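The Slow Way Up to Clemstead

The first thing Godelieve Brouwer told me about the ridge path at Clemstead was that I had brought too many sandwiches. She was right, as it happens, but I carried them all the way to the top anyway, and I would do it again, having been raised by people who packed a lunch for a trip to the dentist.

We set out from the lower lot on a Thursday in August, a little before eight in the morning, while the mist was still sitting in the orchards and the bakery van was making its rounds. The path begins behind the church, and for the first mile you would hardly call it a climb at all. There are cows. There is a stream that you cross three times, or maybe four, depending on whether you count the boggy bit by the stile (Godelieve does, and she has walked it for more years than she will tell me).

Then come the steps. There are 159 of them, cut into the hillside back when the quarry at Cimley was still sending stone down the valley, and they are not what you'd call even. Some are barely the height of a paperback and some had me hauling myself up by the handrail, puffing and laughing and pretending to admire the ferns. I admired a great many ferns that morning!

At the top you come out at the old watchtower, and oh, it's worth every stop. You stand more than 1,000 feet above the river, with the whole valley laid out in little green squares, and on the far side the roofs of Cimley catching the sun. We ate four of the sandwiches on the wall and talked about our mothers.

The footbridge is just beyond the tower, and it sways a little in the wind, so take it slowly if you're like me. Couples fasten padlocks to the railings, as they do on bridges everywhere now, and each spring the town takes a batch of them down to ease the weight. Chae-won Chae, who runs the guesthouse on the square, proposed to her husband up there and still can't remember which lock was theirs.

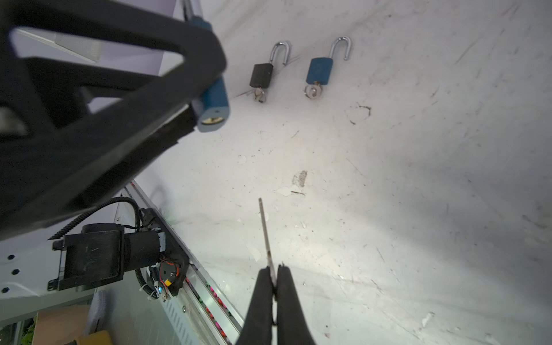 Two small padlocks, both open.

Coming down, we took the long way through the beech woods and reached the square in time for plum cake. Chae-won's place has 12 rooms, and I'd ask for one at the back, where you hear the stream all night and not the delivery trucks. Supper is at seven and she doesn't like to hold it. The bus to Cimley, number 101, leaves from outside her front door, and if you sit on the left you can see the tower nearly all the way down.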